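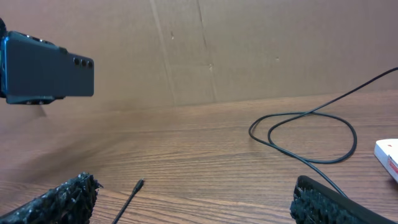 Search this list: Enter keywords Go Advanced search

List: zurnar-dev
Subject: Re: plug tip pose jumps between cables on approach
Date: 18 Aug 2023

> We are running the Primiten approach controller with the stock Sibiya
> line tracer feeding it plug poses. Target is the free end of a short
> black lead on a wood table. A longer black cable is on the same table,
> coiled, and it can't be removed for the task we have in mind.
>
> The approach starts fine. Partway down, the target pose jumps to a
> point on the long cable, usually near the right finger, stays there
> for a few updates and then jumps back. The controller follows both
> jumps. We have lowered the gain until the motion is painfully slow and
> it still follows them, only later.
>
> Things we tried:
>
> - raising min_confidence in the tracer (fewer poses, same jumps)
> - a low-pass filter on the pose (the target now slides across the
> table between the two cables, arguably worse)
> - turning off the background line filter, which made the tracer find
> cables in the cardboard behind the table
>
> Wrist camera, two fingers with the shaggy black lining. Tracer config
> attached to the ticket. Is the tracer at fault or the controller?

Both, and the finger mask on top of that. I ran your Lodus log through the offline replay tool with the tracer from the current development branch. The log has 147 approach segments in it. In over 40 of them the selected tip changes identity at least once between the pregrasp pose and finger close. Notes follow, in the order in which I would fix things.

1. Finger mask

Your mask is the one generated from the gripper mesh. The mesh has flat inner faces. Your fingers have a bristly lining that extends past those faces, and the tufts are black, with small bright specks where they catch the light. To the tracer, a tuft at the mask border looks like a short piece of dark, glossy line. A thin black cable has nearly the same statistics.

In your setup the long cable also passes behind the right finger. The tracer sees a line going into the mask border at that point and declares an open end, then looks for a continuation. If a tuft is sticking out of the mask nearby, it is accepted as the continuation and its far end becomes a tip candidate. The score for that candidate is high. It is close to the camera, so it is large, and it moves very little between updates, so the temporal term likes it too.

Regenerate the mask from recorded images instead of the mesh:

 zurnar mask learn --log approach.lodus --region fingers --dilate auto

Do this with the gripper at each opening width you use during the approach. The mask is interpolated between widths. The command rejects images where the arm is still, so feed it a log with some motion in it. After relearning, look at the overlay by eye. The squared-off tip of the left finger has to be fully covered, and the smooth outer edge of the right one should not have a halo of table around it. Too much dilation there will hide the part of the long cable you need for item 2.

2. Ends created by occlusion

The tracer currently has one type of line end. That is a design mistake on our side. A cable that stops on open table and a cable that stops at a mask border are different objects to the planner, and they should be different in the message. The development branch adds a field:

 end_type: FREE | MASKED | IMAGE_BORDER | UNKNOWN

Only FREE ends may become plug candidates. MASKED ends are kept in the track so that the line doesn't lose its identity when the finger moves off it again. IMAGE_BORDER covers a lead that comes up from the bottom of the view, as your short one does. Its plug end is FREE and its other end is IMAGE_BORDER, and you will want exactly that combination in your selector:

 select:
 tip: FREE
 other_end: [IMAGE_BORDER, MASKED]
 tip_profile: thicker_than_line

The last line uses the width step at the connector. Your plug is only slightly thicker than the wire, so leave the ratio at its default and don't tighten it. I tried a stricter value on your log and it dropped the correct tip whenever the plug pointed straight away from the camera, as foreshortening eats most of the step.

3. Loops

The long cable folds back on itself and has a smaller curve inside the larger one. Where the two runs are close, the tracer can switch from one to the other. This doesn't create a bad tip by itself, but it shortens or lengthens the track from one update to the next, and the identity term uses track length. A length change past the threshold makes the tracker drop the old ID and issue a new one. The planner then sees a new object and reevaluates all candidates. That is the moment at which most of your jumps happen.

Two options. You can lower the weight of the length term:

 identity:
 w_length: 0.1
 w_tip: 0.6
 w_tangent: 0.3

or you can switch to the crossing-aware tracer, which carries curvature through the close section. It is more expensive. On my machine the standard tracer takes 9 ms per update and the crossing-aware one takes noticeably longer, and I have not tested it against the Primiten deadline. For a short lead with a clean tip I would change the weights and leave the tracer alone.

4. Background line filter

Turn this back on. The cardboard sheet has long creases running down toward the table, and the detector responds to them. They are faint, much fainter than a cable, but the detector normalizes contrast per tile, and in a tile with nothing else in it a faint crease comes out as a strong line. The wood grain has the same problem in the foreground, where the streaks are sharp. Farther back it is smoother and the detector stays quiet.

The filter removes lines that lie on the backdrop plane. It needs the table plane and the backdrop plane, and your config has only the table. Without the second plane it falls back to a horizon line that is assumed level. In your images the boundary between cardboard and table slopes up a little from left to right, so the fallback is wrong toward the sides. Add the plane:

 planes:
 - name: table
 source: calib
 - name: backdrop
 source: fit
 keep_crossing_lines: true

keep_crossing_lines matters for you. The long cable comes down in front of the cardboard before it reaches the tabletop. With the option off, the filter removes the upper part and leaves a line that begins in open space where it meets the table, and that gives you one more false FREE end.

5. Static obstacles

Your planning world contains the table and nothing else. The clamp with the phone in it hangs at upper left in the wrist view during the approach, and there is a white box at the right. Neither is in the world file. The pose jumps to the right are therefore also jumps toward the box, with no collision check to stop them. Please add boxes for both before running any more trials at full speed. Coarse ones are enough. For the clamp, include the part that hangs under the phone, and pad the side where it leaves the view, as I could not work out its full extent from the log.

The phone also matters for perception. Its lower side is in shadow and the clamp has a thin black strip along it, and the tracer picks up that strip as a short line in a few segments. It never won the selection in my replay. An exclusion volume tied to the same collision box takes care of it:

 exclude_from_trace: [clamp_box]

6. Controller

This is the part you asked about. The Primiten approach controller accepts any target change within the workspace. The reasoning at the time was that the perception layer is responsible for identity and the controller should be quick to follow a moving part. With a wrist camera and near-identical cables that is too generous.

There is now a gate. When the ID of the target changes, the controller holds the last pose, and it accepts the new ID only after eight consecutive updates agree on it. If they don't agree, it backs off along the approach axis to the pregrasp pose and asks for a new selection. Configuration:

 target_gate:
 mode: hold_then_retreat
 agree_updates: 8
 max_step: from_gripper_opening

max_step limits how far a target may move under the same ID. It is derived from the current opening, so the limit shrinks as the fingers close. Remove your low-pass filter when you enable this. The filter hides a jump as a series of small steps, each of which is inside the limit, and the gate will never fire.

Put your gain back where it was. I replayed with the original value and the gate on, and the commanded path looks reasonable. Replay is open loop, so this says nothing about how the arm behaves.

Results so far

With items 1, 2 and 4 applied and the controller unchanged, nine segments still have an identity change. All of them come from the loop. With the item 3 weights added I get none, but it is one log with one cable layout, and I tuned on it. Please don't read it as a general result.

If you can, record another set with the long cable moved so that it crosses the short lead near the plug. The selector has no good answer for that case at the moment and I would like a log to work against. Record the raw images and the gripper opening on the same clock. In the log you sent, the opening topic lags the images slightly, and the interpolated mask trails the fingers during fast closing.

The end_type field changes the message definition, so anything that subscribes to the tracer has to be rebuilt. I plan to merge in September unless there are objections. If your code reads the old is_end flag, it will keep working through the compatibility shim, but the shim reports MASKED ends as ends, and you will get the old behavior back without a warning. Patch for a warning welcome.

The mask learning command is already in the current release. The gate is in the development branch only, behind PRIMITEN_TARGET_GATE=1. Send the replay summary with your next log and leave the overlay images in.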